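Padosano opens practice kitchen for first-time tenants in Lasia

Housing association Padosano will open a practice kitchen at its Lasia centre in September, where people moving into their first home can learn everyday cooking before they get their keys.

The kitchen has been fitted out like one a tenant might have at home, with a marble worktop, toasters, pots and storage for dry food. Sessions last three hours and are free to anyone on the Padosano waiting list. The association expects 400 places to be taken up in the first year.

"People ask us about rent and meters, but they also ask how to make a quick breakfast when there are children in the room," said Ingeborg Frei, head of tenant support at Padosano. "We wanted a worktop with ordinary things on it -- a chopping board, a toaster, a few snacks -- and time to use them." 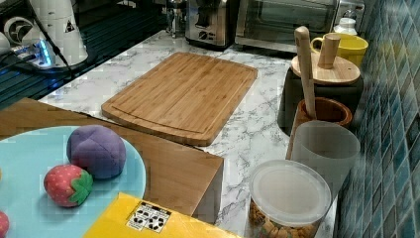
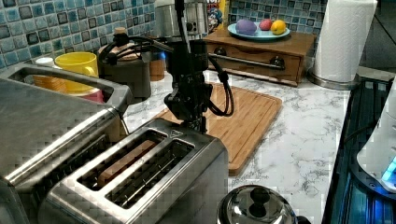
The worktop at the Lasia practice kitchen, with its bamboo cutting board.

Parents can bring young children, and plush toy fruit is kept on hand for them. The first sessions cover toast and simple breakfasts, keeping dry food in tubs, and setting out a small worktop so that there is still room to chop.

Tiling and joinery were carried out by local firm Benkirane. The Pasov Fund met the fitting-out cost with a grant of 127,000 euros, which also pays for a part-time cookery tutor, Elisa Ferraro.

"Most of those who came to the trial sessions had never had a worktop of their own," said Ms Ferraro. "We start with where to put things -- the cooking comes after that."

Padosano manages 700 homes in Lasia and the nearby villages. Tenants and applicants can book a place at the centre's front desk.

ENDS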